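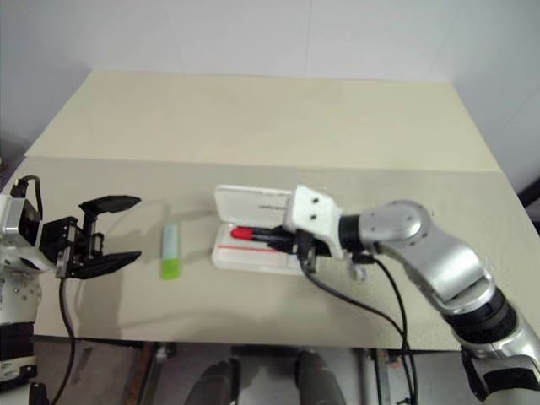 Two arms, one pencil case: the right gripper over the pen.

Gripper trials at Mondarbridge: your questions
Last updated 16 Sep 2018

What are you comparing?
Finger sets, mostly. Both arms carry the same kind of two-finger parallel gripper, and we swap the fingers and the controller settings behind them. The two controllers in the running are Flotik and Lurnar, and we love them both for different reasons (more on that further down!).

Why a pencil case?
It's a wonderful test object. The plastic is slick, the lid swings on its hinge, and a pen inside leaves very little room for fingertips. Renata Ocampo brought the idea to us in February, after a month of wooden blocks, and we learned more in one afternoon than we had from all the blocks together.

What counts as a run?
Each run is 60 seconds. The arms can pick up the case, put a pen in or take one out, or hand something across. We do 5 runs per finger set, then switch controllers and do them all again.
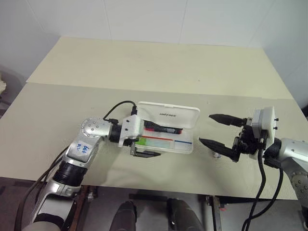 Do you grip the case by the side or from below?
We try both. With one jaw under the base, the case stays flatter and the pen is less likely to roll. A side grip is quicker to line up, but squeeze a little too hard and the thin walls bow in. Start at force setting 3 and go up from there.

Do I need two arms?
Not at all! You can do plenty with one arm and a strip of tape to hold the case down. Two arms get you handovers, though, and those are the most fun to tune.

Which controller should I start with?
Lurnar, if this is your first setup. The menus are plain and the stop button is easy to find. Flotik gives you finer control over closing speed, and once you've felt that on something small like a pen cap it's hard to go back.

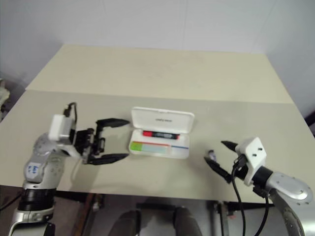

How far should the fingers open before an approach?
Wider than you'd think. We open them all the way, bring the wrist in slowly, and only start to close when both tips are past the edge of the object. Lleucu Cadwaladr wrote our approach routine, called Fu, and it has 4 settings you can change without touching the code.

What about the cables?
Leave slack at the wrist and turn it through its full range by hand before you power up. A tight cable will pull the gripper off line, and you'll blame the controller for it. We did, for days.

Can I send in my own fingers to try?
Yes, please do! Include the bolt pattern and the weight of each finger. Soft tips are especially welcome right now.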